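Back from the border, and what's on for Thursday

I spent most of August going back and forth to the Drimell crossing, and I still can't tell you when it will reopen. The foreign ministry says talks with Weravell are "continuing" — they've been continuing for 11 weeks now! Minttu Saarinen, who covers the other side for us, counted 400 trucks in the line on her last visit.

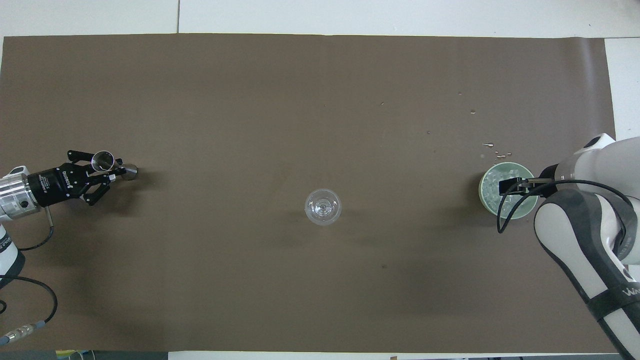 Thursday's briefing is on the new transit visa, and Minttu is joining by phone at 16:00. Bring your questions, especially if you've got family over there. I'll have a big sheet of brown paper over the white table again, so we can draw the checkpoints right on it and argue about the detours.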